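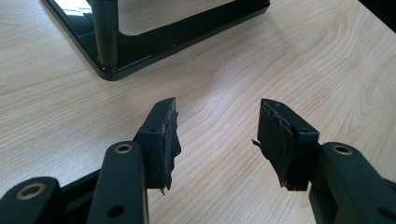
## February, a little after nine at night

I have been sitting at the table for most of the evening with a cup of tea, meaning to write letters, and all I've done is look at the wood. It has such a pale, blond grain, with soft brown streaks running off on the diagonal, and little swirls where they bend around something. I think it must be maple, or a close cousin of it. Sudheer Gowda, who sold it to me, said maple and then said "or near enough," and I was so taken with it by then that I didn't press him.

I do want to write down how I came by it, before the details go soft. I had been eating off the old folding table for over 2 years, ever since I moved up from Romcombe, and I'd gotten so used to the wobble that I held my bowl with one hand without thinking. Then my sister Sumathi Poduval came for a weekend (I put the family name in because my granddaughter reads these and likes everybody written out in full) and she set down a pot of dal and the whole thing leaned toward her like it wanted to hear a secret. She laughed so hard she had to go stand in the hall! But on the phone the next week she asked about a table, and the week after that she asked again.

So I went out to the secondhand place in Tellanport, the big one past the feed store. I had 1,000 dollars put by and a firm idea that I'd spend half of it. The table was $932. I walked away from it twice. I looked at a perfectly sensible dark one with a drawer, and at a glass one I would have spent my life wiping, and then I came back and put my palm flat on this one and that was that. Delivery was another 88, so I went past my thousand by a little and ate a good many eggs that month.

Matúš Tichý and Yeison Cabrera from upstairs helped get it through the door. We had to tip it on its side and turn it at the coat hooks, and Matúš kept saying "slowly, slowly" to nobody but himself. I gave them lemon cake afterward, and we ate it standing up, all three of us a bit shy of putting plates down on the new wood.

I still have that shyness. Darius Mockus told me to oil it once a season and otherwise leave it alone, and he has worked with wood all his life, so I expect he's right. He says a table ought to be used and I'll be happier after the first ring from a cup. I've been sliding a folded dish towel under everything all the same, even the salt.

Tonight I moved the towel and the fruit bowl and the pile of mail over to the counter, just to have the grain clear in front of me under the lamp. My mother would have had a cloth on it by the first afternoon, one with a border, and a second cloth over that for meals. I grew up in a house where I couldn't have told you what color the table was. I thought about her a good while, and about whether I'd like a runner, maybe a narrow one in dark green, and I decided to wait until spring and see what it looks like in better light.

The letters are still not written. I'll do Sumathi's in the morning, before the oatmeal, and tell her she can bring the dal again any time she likes.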